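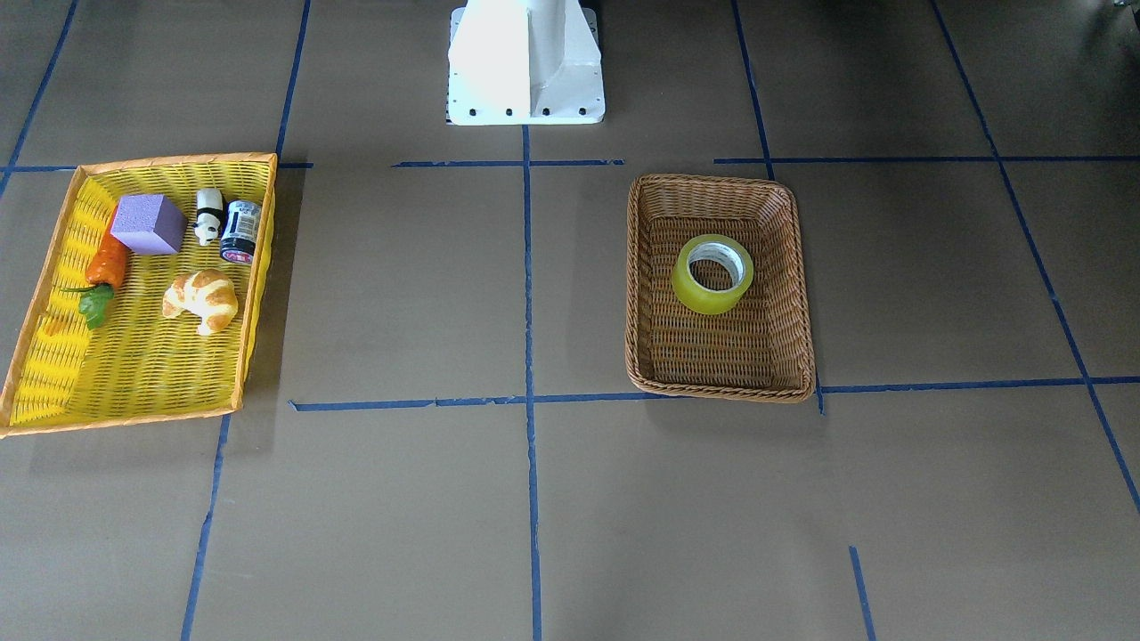
Ausgabe 3

Linsen im Januar, und warum ich wieder auf den Markt gehe

Ihr Lieben, ich wollte euch eigentlich schon vorige Woche schreiben, aber dann kam der Schnee, und mit dem Schnee kam die Müdigkeit, und irgendwann lag ich mit einer Wärmflasche auf dem Sofa und habe alte Kochbücher gelesen statt zu tippen. Kennt ihr das? Man blättert und blättert, und am Ende hat man kein einziges Rezept herausgeschrieben, aber einen Bärenhunger.

Jedenfalls gehe ich seit dem Herbst wieder freitags auf den Markt in Kalow. Kalow hat 2.517 Einwohner, und ich habe manchmal das Gefühl, dass sie alle um zehn Uhr vor dem Käsewagen stehen. Deshalb gehe ich jetzt um kurz vor acht los, wenn es noch dämmert und die Händler noch mit den Planen kämpfen. Es sind 3 Kilometer von meiner Haustür bis zum Brunnen, immer am Bach entlang, und wenn ich ankomme, habe ich kalte Ohren und sehr gute Laune. (Auf dem Rückweg ist die Laune meistens noch gut, die Arme sind aber deutlich länger geworden.)

Früher habe ich immer mit Liste eingekauft. Eine ordentliche Liste, sortiert nach Ständen, und wehe, es gab keinen Fenchel! Dann bin ich mit finsterer Miene nach Hause und habe geschimpft. Inzwischen nehme ich einen großen Korb mit und schaue, was da ist, und koche danach. Im Sommer ist das keine Kunst, da kauft man irgendwelche Tomaten und hat gewonnen. Im Januar muss man die Knollen schon ein bisschen gern haben. Rote Bete, Pastinaken, Sellerie in der Größe eines Kinderkopfs, Schwarzwurzeln, von denen ich bis heute klebrige Finger bekomme, egal was ich mache. Und Kohl, natürlich. Kohl in jeder Form.

Die Hülsenfrüchte hole ich bei Belhaj, dem kleinen Laden hinter der Apotheke. Dort stehen die Säcke offen auf dem Boden, und man darf hineingreifen, was ich mit meinen über fünfzig Jahren immer noch so gern mache wie als Kind. Es gibt grüne Linsen, braune, ganz kleine schwarze und dann die Sorte, die im Laden nur Tallach heißt, nach dem Tal, aus dem sie kommt. Die sind graubraun und sehen nach gar nichts aus. Beim Kochen aber bleiben sie schön fest und schmecken ein wenig nach Esskastanie, jedenfalls bilde ich mir das ein. Letztes Mal habe ich 900 Gramm davon mitgenommen und gedacht, das reicht bis Ostern. Es hat für zwei Wochen gereicht. Wir hatten allerdings auch Besuch.
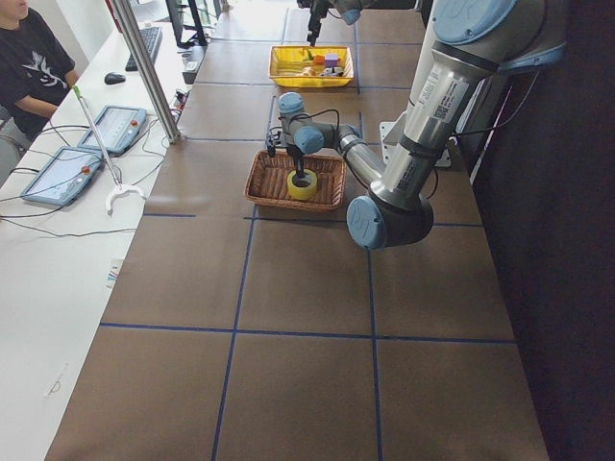
Muss man Linsen vor dem Kochen einweichen?

Kleine Linsen kommen ungeweicht in den Topf und brauchen je nach Sorte zwischen zwanzig und vierzig Minuten. Große Tellerlinsen dürfen vorher ein paar Stunden ins Wasser, dann werden sie gleichmäßiger gar.

Das fragt ihr mich nämlich immer wieder, und ich verstehe es gut, meine Mutter hat alles eingeweicht, was kleiner war als eine Kartoffel. Auf dem Küchenschrank standen bei uns samstags immer drei Schüsseln mit Tellern obendrauf, und keiner durfte darangehen. Ich glaube, sie hat das auch ein wenig für die Ruhe getan, für das Gefühl, dass der Sonntag schon angefangen hat und man sich um nichts mehr kümmern muss.

Nun aber zur Suppe, deretwegen ich überhaupt schreibe. Das Rezept hat mir Aicha Farouk gegeben, mit der ich vor Jahren im selben Treppenhaus gewohnt habe und die mir damals an einem ziemlich grauen Abend einen ganzen Topf davon vor die Tür gestellt hat. Ich habe lange gebraucht, bis ich mich getraut habe, danach zu fragen, und noch länger, bis meine so ähnlich schmeckte wie ihre.

Ihr schneidet zwei Zwiebeln fein und lasst sie in reichlich Olivenöl weich werden, wirklich weich, das dauert eine Viertelstunde, bitte nicht drängeln. Dann kommen zwei Möhren und ein Stück Sellerie dazu, klein gewürfelt, und drei Knoblauchzehen. Wenn alles glänzt, rührt ihr einen Löffel Tomatenmark hinein, dazu Kreuzkümmel, Paprika, ein wenig Ingwer und eine Messerspitze Zimt. Ja, Zimt! Zwei Tassen Linsen, gut abgespült, anderthalb Liter Wasser, ein Lorbeerblatt, Deckel drauf. Salz erst am Schluss, zusammen mit dem Saft einer halben Zitrone und so viel gehackter Petersilie, wie ihr habt. Ich mache außerdem gern einen Löffel Joghurt darauf, aber das ist meine Erfindung, und Aicha zieht dann immer die Augenbrauen hoch.

Dazu gibt es Brot. Ich backe es meistens am Vorabend, ein einfaches flaches mit etwas Grieß im Teig, das man noch einmal kurz in der trockenen Pfanne warm macht. Wer keine Lust hat zu backen, nimmt irgendein Weißbrot vom Bäcker, die Suppe ist da gar nicht eingebildet.

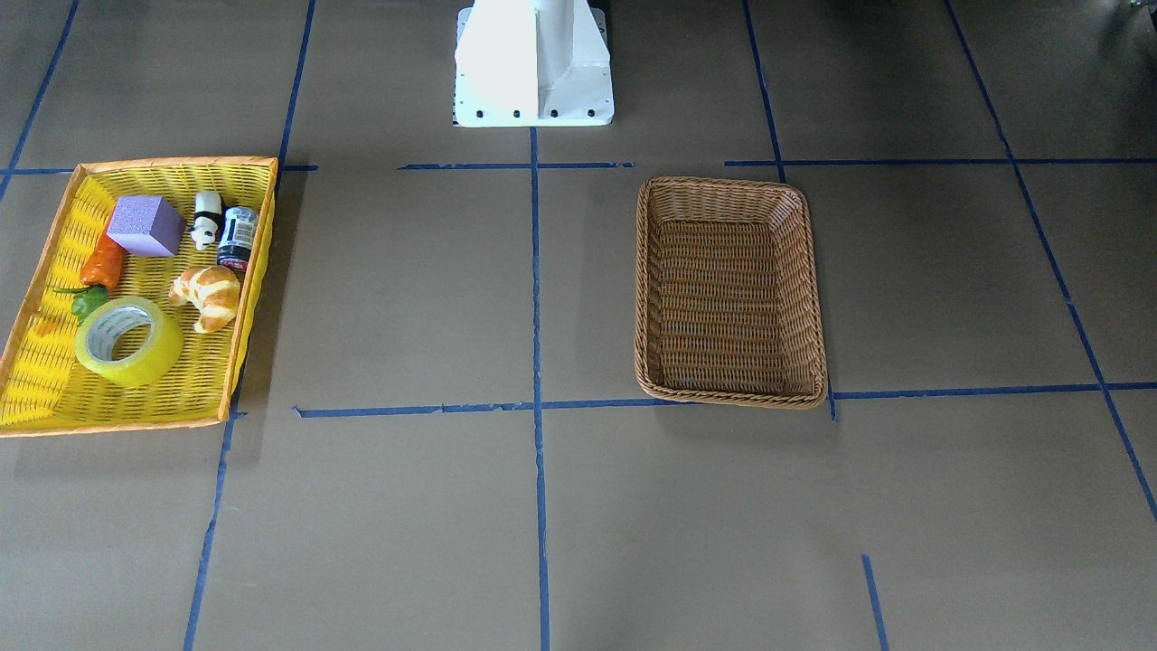 Lahcen Erraji schrieb mir nach dem letzten Beitrag, bei ihm zu Hause komme in so eine Suppe niemals Sellerie, dafür eine Handvoll frischer Koriander und ganz zum Schluss ein Löffel Butter, die schon ein bisschen streng riechen dürfe. Ohne die Butter sei es für ihn eine Suppe für Kranke.

Das habe ich natürlich sofort ausprobiert, lieber Lahcen, mit ganz gewöhnlicher Butter, weil ich die andere in Kalow nicht bekommen habe. Sie war sehr gut! Runder irgendwie und ein bisschen feierlich. Beim Sellerie bleibe ich trotzdem, davon liegt noch einer im Keller, und der will ja auch irgendwann gegessen werden.

Ach, und weil ich es beim letzten Mal versprochen und dann vergessen habe: Der Topf, nach dem so viele gefragt haben, ist ein alter Zurkadik aus Emaille, vom Flohmarkt. Am Henkel ist er angeschlagen und der Deckel gehört zu einem anderen, er klappert fürchterlich, sobald es kocht. Ich höre dann bis ins Wohnzimmer, dass ich die Flamme kleiner stellen muss, und möchte ihn deshalb auch gar nicht hergeben.

Am nächsten Freitag will ich nach Quitten fragen, ob irgendjemand noch welche im Lager hat. Wahrscheinlich lachen sie mich aus. Falls nicht, gibt es demnächst Quitten mit Lammfleisch oder wenigstens Gelee, und falls doch, schreibe ich über Wirsing. Schreibt mir gern, was bei euch gerade auf dem Herd steht, ich lese alles und antworte auch, nur manchmal eben ein bisschen spät.

Habt es warm!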